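4.2 What people do with the bag once it is open

Short section. The storage questions were added late, after the pilot in Prillell, and it shows. We asked owners three things: where the food is kept, whether it stays in the package it came in, and how the package gets closed between meals. The full wording is in the appendix. Of the 2166 forms that came back, most had the first two filled in. The third had a lot of blanks. We treat a blank as a blank and not as "left open", which the Hullulmont report did and which in our view pushed their numbers up.

Same package, all the way to the last meal. By far the most common answer, in both towns. Decanting into a tin or a plastic tub was more common in homes with two or more dogs, and in homes buying the big sacks, and we can't pull those two apart with the data we have. People with one small dog buy small bags and just use them up.

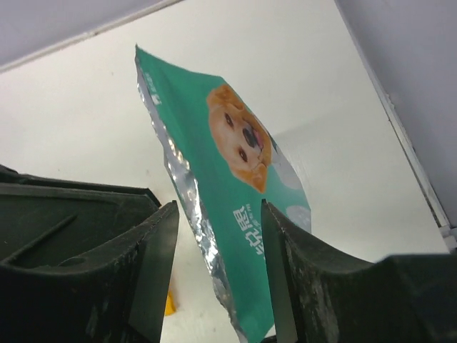

Closing is where it gets messy. Answers were free text and we coded them by hand into seven groups: zip, clip, rubber band, rolled down, folded once, twisted, nothing. Rolled and folded were hard to tell apart. "I scrunch it" went into rolled after some back and forth. A zip on the bag did not mean the zip got used. Several owners wrote that the track fills with crumbs and quits after a week or two, so they go back to a clip. Others tear below the zip the first time and lose it right there. We had no code for that and should have. It is in the comments feild only, and we did not go back and count.

Odor was the reason people gave most often for bothering at all. Not staleness, not pests. In Assunção, where kitchens were warmer and visits were made in December, ants came up too, but mostly as a story about something that happened once. The fat in dry food turns with air, heat and light, and an owner will usually notice the smell long after it starts. Dogs seem to notice sooner. Picky eating near the bottom of the bag was mentioned often enough that we added it to the second round of interviews, see 4.4.

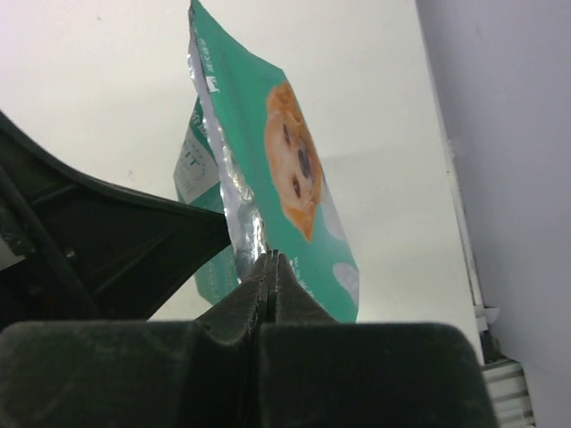 Date codes were a weak spot. Owners who decant throw the package out, and the lot number and best-by date go with it. Owners who keep the package have both, in theory, but very few could tell us the date without going to look, and a fair number looked and could not find it. What they could give us at once was the color. "The green one" is a full answer in a lot of homes, and for a pouch as plainly green as the one in Figure 2 it is probably good enough for shopping. It is no use at all in a recall, when only certain lots are affected. Two of the Amasel test packages had the code moved to the front panel for this reason and owners did find it faster, though the sample was small and we would not lean on it.

Measuring goes along with storage more than we expected. Food kept in a tub tends to have a cup living in the tub. Food kept in the bag gets poured, or gets scooped with whatever is nearby. Poured portions ran bigger. They also varied more from one meal to the next, and varied most when two people in the home shared the feeding. Nearly every owner who poured told us they had a good eye for it. The kitchen scale readings say otherwise (Table 3). A scoop helped, but only where the owner knew what it held, and many didn't. Coffee mugs, yogurt cups, a soup ladle. None of these are a problem if they are used the same way every time. Mostly they are not, heaped on one day and level the next.
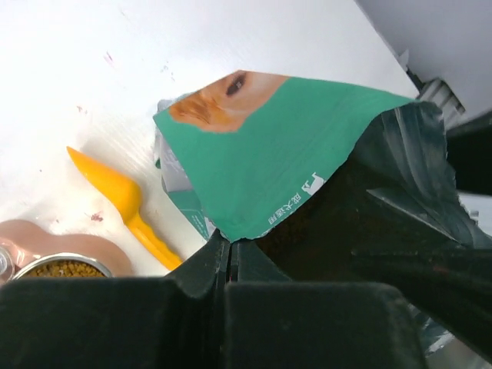 One reader of an earlier draft objected that we were blaming owners for a package problem, and that if a bag can't be opened without ripping it or closed without a clip then the portion data tells you about the bag. Fair point, partly. We did not vary the package in the main survey, so we can't rule it out. But the pouring habit shows up with zip bags as well, and in homes where the zip still works. The same reader wanted results by bag size. Those are now in the appendix, with the warning that the largest size has few homes in it.

Limits. Self-report for everything except the scale readings. Visits were announced ahead so some kitchens were likely tidied up. Cats left out completely. Treats not weighed, and in roughly 7 homes the treats bag was clearly doing a lot of the work. Wet food is handled seperately in 4.3.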